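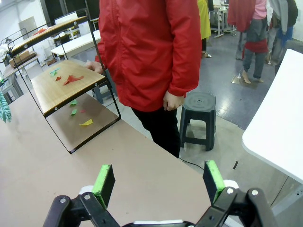

2020-10-02

Dye notebook, madder and onion skins, second go at the wool

Finally back to the madder after putting it off most of the winter. I had the kettle on and the big pot out before eight, and I'm writing this up at the end of the day while the last skeins drip over the laundry tub, so forgive the handwriting wherever there's a splotch.

The yarn is the cream two-ply from Plollutik, the lot we bought in 2019 and never got through. I weighed out 487 g dry, split into four skeins, and tied each one loosely in figure eights with cotton. Last time I tied them too tight and we got those pale bands everyone was so polite about. Soaked overnight in plain tap water with a squirt of wool wash, rinsed in the morning.

Mordant was alum at the usual strength with a bit of cream of tartar. I brought it up slowly over an hour and then held it just below a simmer for another. I did let it get away from me once (phone rang) and there were a few proper bubbles, but I pulled it off the element and the wool feels fine, still soft, no felting that I can find. Left it to cool in the pot through lunch.

Madder root is the ground stuff in the brown paper bag from Drudemeck. It's much finer than what we had before and it gets into everything, so if you use it, please put it in the muslin bag and double the muslin. I didn't double it, and I've been picking grit out of skein three ever since. Colour is lovely though! A real brick red on the first two skeins, warmer than the sample card from the Huamán workshop that's taped inside the front cover, and I think I like ours better.

Kept the bath at around 40 degrees for the first stretch, then let it creep up a little. I know the old notes say you can go hotter, but every time we've done that the red has gone off towards brown, and I have enough brown wool to knit a tent.

Skeins three and four went into the exhaust bath afterwards. Three came out a soft coral, four more of a peach. I popped a short length of four into some leftover onion skin liquor to see what would happen and it turned a deep gold with a bit of orange in it, very cheerful, so that's worth a whole skein next time. Somebody please save onion skins. The jar by the sink is down to the last handful and half of those are red ones, which I'd like to keep separate.

One puzzle. The ends of skein two are duller than the middle. Could be that they were sitting up out of the water, could be I rinsed them under the tap while the rest was still in the bucket. I've pinned a bit from each part to the next page so we can look at them again in daylight. They're hard to judge under the tubes.

Light test: wound card from each skein, half covered with foil, going up in the north window. Will check at the end of October and again after that if I remember.

Still to do: wash all four properly, write the labels, ring Dratard about more alum and ask whether they still do the bigger tub. Also the good thermometer is reading 2 degrees higher than the old one and I don't know which of them to believe. Ice water check tomorrow.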